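Levier Bench 2 Height-Adjustable Frame: Long-Term Review

Posted February 17, 2021
Reviewed by Natalia Bautista

Background

The Levier Bench 2 is a sit-stand desk frame sold without a top. I bought it at retail to replace a fixed steel bench in a small home office that doubles as a soldering and drafting station. It has been in daily use for eleven months. No sample was provided and Levier had no part in this review.

The frame is a two-leg design with one motor per leg. It takes tops from 48 to 72 inches wide. Mine carries a 60 by 30 inch solid beech top, one and a quarter inches thick, bought separately from Villalobos, a lumber yard that also does edge work to order. The top was finished with two coats of hardwax oil. The yard's cutting was accurate to within a sixteenth over the long dimension.

Assembly

Assembly took me just under two hours, working alone. The crossbars slide into each other and lock with four set screws. The set screws are the weak point of the build. They are short, the hex recess is shallow, and the supplied key rounds off if used with any force. Use your own 4 mm driver.

The mounting holes in the side brackets are slotted in one direction only. If you pre-drill the top from the paper template, check the hole spacing against the actual bracket first. My template was off by about an eighth of an inch on the left side. Wiebke Kramer, who assembled the same frame in our shared office in March, found the same error on hers, so I do not think it was a printing fault on one copy.

The manual specifies wood screws three quarters of an inch long. They hold well in beech. In a softer top I would use threaded inserts, particularly if the desk will be taken apart and moved.

Cable routing is left to the buyer. A steel tray is available as an extra. I used a cheaper mesh tray from Inunau, which fits between the crossbars with half an inch to spare on each side.

Lift performance

Rated load is 320 pounds, including the top. I have not tested to that figure. My normal load is the top, two monitors on a clamp arm, a bench power supply and a small vise, which together come to a little under half the rating.

Travel from lowest to highest setting takes 17 seconds with that load. Going down is about a second faster. The two legs stay in step. I checked with a machinist's level at five heights and saw no difference I could measure from side to side.

The collision sensor is adjustable in three steps. At the middle step it stops and backs off an inch when it meets a chair arm. At the most sensitive step it trips on its own when the monitor arm is fully extended, and I stopped using it.

Noise is a low hum, somewhat louder on the right leg. It can be heard on a phone call but callers have not remarked on it.

Stability

Stability was my main reason for replacing the old bench, so I spent the most time on it.

At sitting height there is no movement worth mentioning. Typing, writing and light filing produce no visible shake at the monitors. At my standing height, 43 inches, there is slight movement front to back when I lean on the edge. Side to side it is better than I expected from a frame with no lower crossbar.

Above 46 inches the front-to-back movement becomes a nuisance. A user over six feet two should try one in person before buying, or look at the Zidolura four-leg frame, which is heavier and costs nearly twice as much.

Retightening the crossbar set screws at three months made a clear improvement. I have done it twice more. A drop of medium threadlocker on the last occasion seems to have held.

Controller and memory positions

The handset has four memory buttons and a two-digit display in inches. Heights are shown to the nearest half inch, but positions are stored more finely than that, and repeat positioning is good. Measured with a steel rule, ten cycles to the same memory button landed within a sixteenth.

Power loss is handled poorly. After an outage the display shows an error code and the desk has to be lowered all the way before it will accept any other command. Anything stored under the desk must be moved first. The procedure appears on the last page of the manual and nowhere on the handset.

There is no child lock on this version. The newer handset has one and is said to be compatible with the older frame, but I have not tried it.

Standby draw on a plug-in meter was 0.4 watts.

Finish and wear

The powder coat is matte black and even. It has chipped in one place, on the left foot, where a rolling stool hits it. The leveling feet are plastic with a steel stud. One stud was slightly bent on arrival. Support sent a replacement in six days without asking for the old part.

The inner leg columns were greased from the factory. Some grease collected at the lip of the middle stage during the first weeks and needed wiping off with a dry cloth. It has not come back.

The beech top is not part of the product, but it has behaved well on this frame. I measured cup across the width at purchase and again this winter. The change was less than a thirty-second. I credit the steel side brackets, which run nearly the full depth.

Price and value

I paid 400 dollars for the frame, with free freight. The top, oil, screws and tray added a good deal more. Buyers comparing against complete desks should add up the whole list before deciding, as the saving over a finished product is modest once a solid top is included.

The warranty is five years on the frame and two on the motors and controller.

Verdict

Recommended for users up to about six feet two who want to supply their own top. The set screws, the template error and the reset procedure are all faults that should have been caught before sale, but none of them affects daily use once dealt with. I would buy it again at the same price.
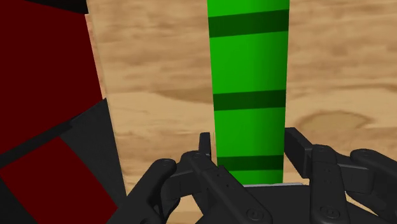

Specifications

Type: two-leg, dual motor, three-stage columns
Rated load: 320 pounds
Top width: 48 to 72 inches
Display: two-digit, half-inch steps
Memory positions: four
Frame finish as tested: matte black powder coat
Top supplied: no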